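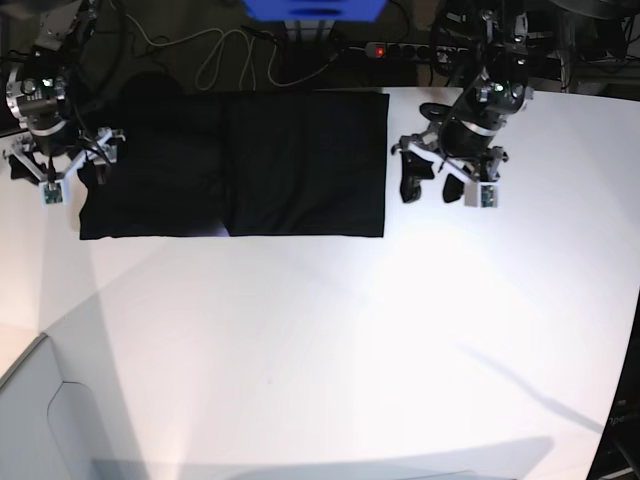

3.2 Cloths, tables and the centre line

The cloths used in the Dulska study were plain rectangles without print or pattern. We left out towels with a woven border, as a border tells the folder where the edge is and which side is meant to face up. Dark cloths were kept in the set even though they are harder to judge by eye. On a black cloth, a crease from an earlier fold shows mainly where light catches it, and a person looking from the other side of the table may miss it altogether.

All cloths were started flat on a table. Folding on a lap, against the chest or in the air is common at home, and Penrose's diary work in Plinlow gives it a good deal of space, but these ways of folding are hard to compare with one another. A flat start gives every fold the same first question, namely where the middle is.

Figure 2 shows a black cloth on a white tabletop. The cloth is wider than it is tall, and a faint line, either a fold or a seam, runs down the middle and divides it into two panels of much the same size. The top edge is straight. The bottom edge is slightly uneven, and this matters for scoring. If a cloth with an uneven edge is folded in half, its corners can meet while the sides between them do not, and a strict reading of the edges would mark down a fold that most people would be happy to put in a drawer. We therefore scored corners and edges separately.

The final set held 1443 folds made with 382 cloths. Each fold was scored by Gion Eder and Beverley Penrose, working apart, and disagreements were settled on Friday afternoons with the notes side by side. Most of these concerned the second fold. Once a cloth has been halved, small errors in the first fold are hidden inside it, and the two scorers differed at first on whether a neat outside should count for more than an uneven inside. The rule we settled on was to score the outside only, as it is what the stack rests on.

A line already present in the cloth was recorded as 'marked centre', whether it came from stitching or from storage – the two were often hard to tell apart without picking the cloth up. Cloths with no visible line were recorded as 'unmarked'. The Ellwood cloths had been stored rolled and fell mostly into the second group. A further 200 folds from Dravville were left out of the set because the table covering there was dark and the edges of the black cloths could not be read against it.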